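Hard water and the kettle: notes after six months

24 January 2018

We moved to Walanau in July, and the kettle had a grey crust on the element within three weeks. The local supply is moderately hard. My strip tests put it at 119 mg/L as calcium carbonate, which is enough to scale anything that boils water daily.

I have since tried two descalers. Citric acid is cheap, has no odour and dissolves readily. White vinegar works too, but the smell stays in the kitchen for an evening. Both act faster warm than cold. I keep the citric solution below 90 degrees, as a hard boil can leave a calcium citrate deposit that is more stubborn than the original scale.

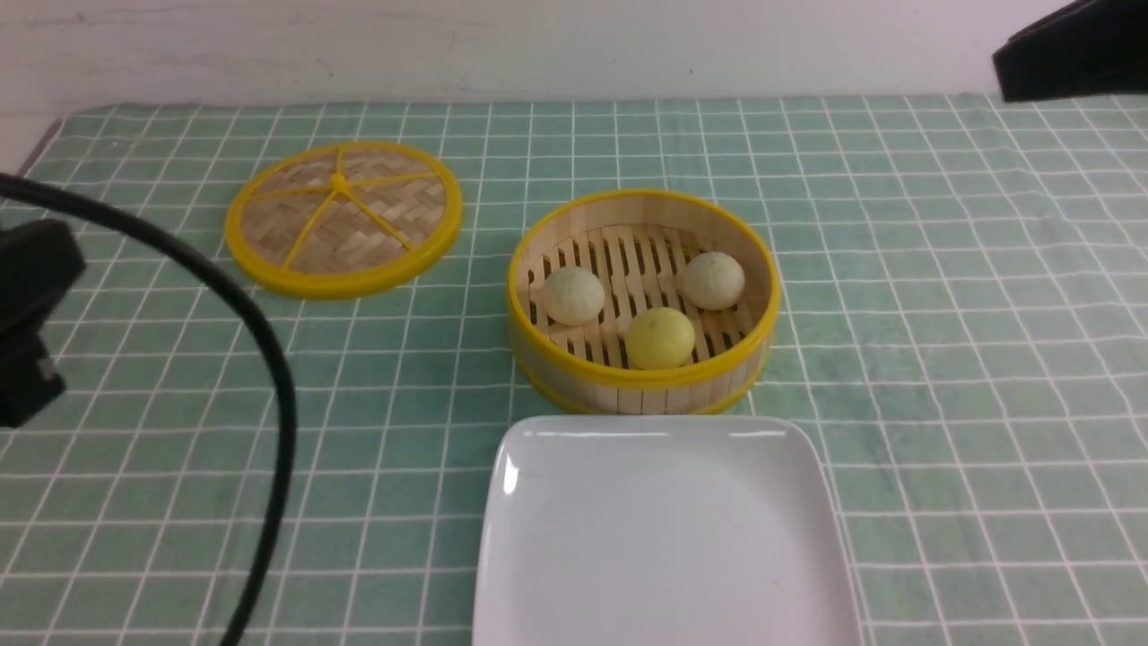 Method

Dissolve 3 teaspoons of citric acid in 600 mL of warm water. Pour it in, leave it for around half an hour, then empty and rinse twice. Heavy scale needs a second pass – scraping will mark the element.

Jomar Abella wrote to ask about jug filters. I ran a Raleo cartridge for a month. Hardness dropped well at first and crept back by the fourth week, so the running cost is higher than the box suggests. For our household the acid is the better value.

Any pot used for steaming gets the same treatment, at the same strength. Keep the solution off aluminium and off natural stone benchtops, which it will etch.
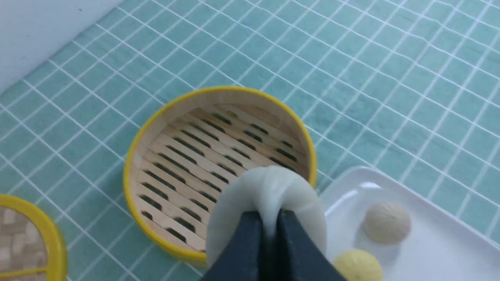 Bamboo steamer on the grid-patterned cloth.

Next I will test the rainwater tank, once the first-flush diverter is fitted.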